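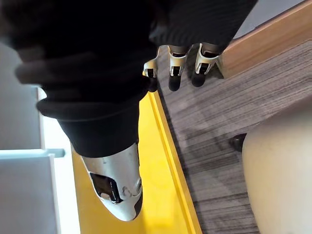
灰色の木目調の面。灰、チャコール、オフホワイトの細い筋が斜めに走る。手前の黒い布はつや消し。

Deta梱包室 面材と表面の記録

Deta梱包室で使っている面材と、その周辺の素材についてまとめたページである。対象は床、作業台、台の縁、養生材、布類。寸法と材料の仕様は図面と納品書の記載に従い、色と見え方は現地での目視に従った。写真の色は補正していない。画面で見る色と現物の色は一致しないので、補修材の色合わせには必ず見本片を使うこと。

初版の公開後、木目の向きと清掃方法に関する問い合わせが続いたため、該当する節を書き足した。最終更新は2020/3/3。以前の版にあった什器の一覧は別ページに移し、ここには載せていない。

1 木目調の面について

灰色の木目調は、茶系の木目に比べて段ボールとの明度差がとりやすい。梱包室では段ボール片、紙粉、テープの切れ端が常に出る。茶系の面ではこれらが埋もれ、白一色の面では紙粉が見えない代わりに擦り傷と汚れが目立つ。灰色に濃淡の筋が入った柄は両者の中間にあたり、細かい傷は柄に紛れ、段ボールの破片は判別できる。ただし黒い結束バンドの切れ端は濃い筋と重なると見落としやすい。清掃の際は斜めから光を当て、影で確認する。

柄の向きは作業動線に対して決める。筋と直交する方向の傷は目立ち、筋に沿った傷は目立たない。箱を引きずる方向が決まっている区画では、筋をその方向にそろえるのが基本になる。向きの決まらない区画では入口側からの見え方を優先した。図面では矢印で示してあるが、矢印は筋の方向であって施工の順序ではない。この点は初版で誤読が多かった。

面材の見本はBrarnexから取り寄せたものを使った。同じ品番でも製造時期が違うと筋の濃さに差が出る。張り替え用の予備は初回と同じ梱包から取り分け、裏面に納入月を記入して保管している。現在の予備は11月納入分で、これを使い切った場合は一枚単位で補わず、区画ごとに張り替える。

目地の許容は2 mmとした。これを超えると紙粉がたまり、乾いたモップでは取れなくなる。目地を充填材で埋める方法も検討したが、充填材のつやが面材と合わず、筋の途中に線が見えるため採用していない。

2 つやと反射

梱包室の照明は天井の直付けで、作業者の正面に来る位置に灯具がある。このため、つやのある面は反射が強く出る。面材の選定では汚れの落ちやすさよりも反射の出方を先に見た。ラベルの印字を読む作業が多く、台の反射が視線に入ると読み取りが遅くなるためである。

反射の評価には機器を使わず、同じ光の下に素材を並べて見比べる方法をとった。つや消しの布、半つやの樹脂、磨いた金属の順に反射の輪郭がはっきりする。布は光を散らすので、面の明るさは折りじわの向きで決まる。磨いた金属は曲面の形に沿って明るい帯が出る。同じ灰色でも、塗装面と金属面では見る角度による明るさの変わり方がまったく違う。
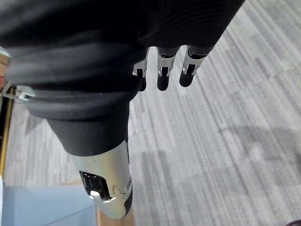
つや消しの黒い布と、磨いたクロム銀色の金属面。布には横方向の折りじわ、金属には淡い帯状の反射。

黒い布の明暗は、ほぼ折り目だけで読むことになる。細かい畝のある布はさらに柔らかく見え、遠目には畝が消えて一様な黒になる。近くで見て畝の方向がわかる程度の照度があれば、黒い梱包材の表裏も判別できる。照度の数値による管理に加えて、この見え方を日常の確認に使っている。

金属の反射は、台の上に置いた工具や金具でも起こる。磨いた面を避けられない場合は、置き場所を灯具の真下から外す。工具置きは台の端から200 mm内側に統一した。これより端に寄せると落下しやすく、これより内側では箱の展開の邪魔になる。置き場所の表示は灰色の細いテープで行う。黄色のテープは台の縁の色と混同するので、台上では使用しない。

黒い布類は紙粉の付着が目立つ。粘着ローラーで取れるのは表面の分だけで、畝の間に入った粉は残る。ブラシは畝に沿って一方向に動かす。往復させると毛羽が立ち、次から粉がつきやすくなる。布の折り重なった箇所は一度広げてから処理し、折り目の内側を先に払う。

3 作業台と縁の色

作業台は長さ2,000 mmの規格品で統一した。奥行きは区画により異なるため、台帳の図面を参照のこと。隣り合う台は天板の高さをそろえ、段差は直定規を渡して確認する。段差があると薄い封筒類の角が引っかかり、角つぶれの原因になる。

縁の色については、配置計画の段階でRaffaele Gattiから指摘があった。灰色の床の上で灰色の台を使うと、台の端がどこで終わるか視野の隅では判断しにくい、という内容である。これを受けて、境界を示す部分には彩度の高い色を使う方針に改めた。色は黄を第一候補とし、赤は停止と禁止の表示に、緑は避難経路の表示に残してある。

黄色の面は、段ボールの茶に対しても灰色に対しても差が出る。弱点は汚れである。黒い擦れ跡、油性インク、テープの糊はいずれも目立つ。糊は放置すると紙粉を巻き込んで灰色の塊になり、そうなってからでは塗膜を傷めずに取るのが難しい。糊の除去は当日中に行う。溶剤は塗膜の端で試してから使い、布に含ませて当てる。直接かけてはならない。
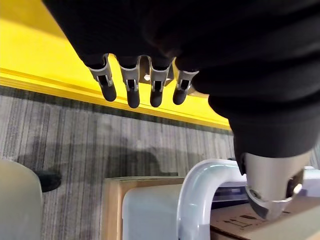 縁の立ち上がりは、小物の転落を止める部分であると同時に、清掃で最も手間のかかる部分でもある。平面と立ち上がりの境に粉が寄り、布で拭くと隅に押し込むことになる。隅は先に細いノズルで吸い、そのあと平面を拭く。順序を逆にすると、拭き終えた面に隅の粉が戻る。立ち上がりの上端は手や箱が当たるため塗膜の減りが早い。下地が見えた箇所は補修塗料で点付けし、広い範囲を塗り直すのは定期点検のときに限る。

4 段ボールの敷き方

重量物や角のある品を扱うときは、段ボールを敷いて面材を保護する。敷くものは未使用の平板を使い、開いた古箱は使わない。古箱には折り線とテープ跡があり、上で物を滑らせると折り線で止まる。表側に印刷のある板は、印刷面を下にすると摩擦でインクが面材に移ることがある。無地の面を下にして敷く。

段ボールの目、つまり中芯の筋の方向は、荷重を引く方向と平行に置く。直交させると筋に沿って折れ、折れた部分が浮く。浮いた板は足でも手でも引っかかるので、その場で交換する。テープで留めて使い続けることは認めていない。面材に糊が残るうえ、木目調の面では糊の上に粉がついた跡が筋と見分けにくく、発見が遅れる。

滑りやすい床の上に敷く場合は、Gellixの薄手シートを下に挟む。シートは敷きっぱなしにしない。長く同じ位置に置くと、シートの範囲だけ床の色が周囲と違って見えるようになる。洗浄後は立てて陰干しし、丸めて保管しない。巻き癖がつくと端が浮き、敷いた意味がなくなる。

5 点検時の見方

点検は照明をつけた状態と、入口側だけつけた状態の両方で行う。全灯では汚れが、片側だけの点灯では段差と浮きが見つかる。柄のある面は正面から見下ろすと不具合が隠れるため、膝をついて筋と直交する方向から見る。

記録には区画番号、面材の種類、不具合の種類を書く。「汚れ」とだけ書かれた記録は処置の判断ができないので、擦れ、糊、インク、粉、変色のいずれかに分けて記入する。写真を添える場合は、不具合の箇所に加えて、区画の位置がわかるものを一緒に残す。木目調の面は接写すると場所の特定ができない。

面材の見本片は梱包室の棚の最下段にある。持ち出した場合は貸出票に記入し、直射日光の当たる場所に置かないこと。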